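Can a Robot Put the Dishes Away Yet?
Student project report, December 2020

I picked this topic because I hate dishes. Our class project at Trodedton was supposed to be "automation in everyday life," and I figured the kitchen was as everyday as it gets. I used the Dusau arm and tried two chores – getting a spoon out of a bowl, and picking up a bowl from a stack.

The spoon was the one I worried about. It's thin, it's shiny, and it lies against something just as shiny.

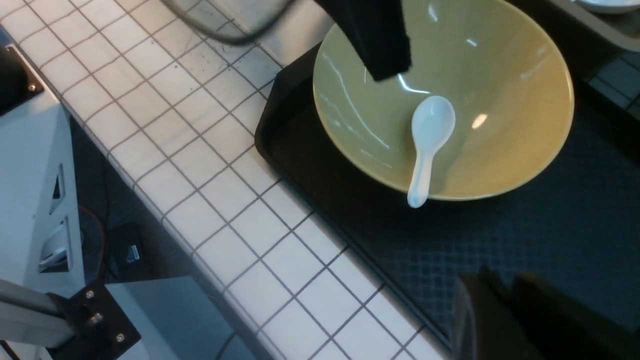
How the runs went

I did 257 tries in all, over 8 afternoons. Stacked bowls were more fun to watch! The fingers have to take hold of the top rim and leave the rest alone, and a small mistake in the angle means you get two bowls or none.
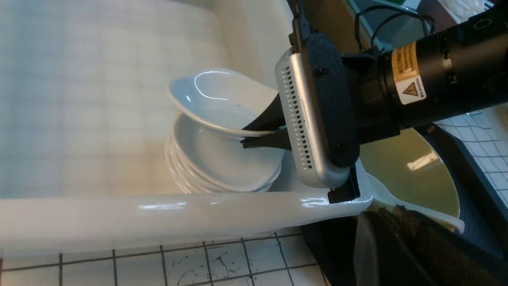
Would it be faster than doing it by hand?
Not even close. My best full run took 283 seconds, and I can clear the same dishes while my toast is still in the toaster.

Color mattered more than I expected (my notes from June say "bowls are bowls," so there you go). Glare was a pain on every glaze, and up close a curved side gives you very little to aim at. I moved the lamp 2 times and then gave up and left it.

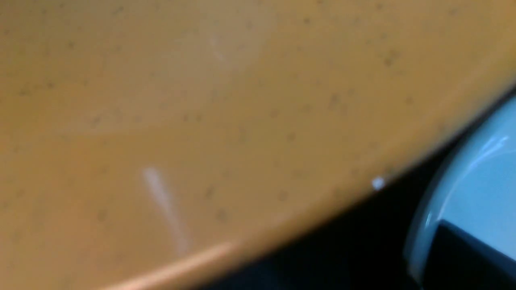 Figure 3. Speckled orange glaze at very close range, with glare.

Next I'd like to try the softer Yoshida finger pads, and maybe cups. For now I'd trust it with one bowl at a time, with me standing next to it.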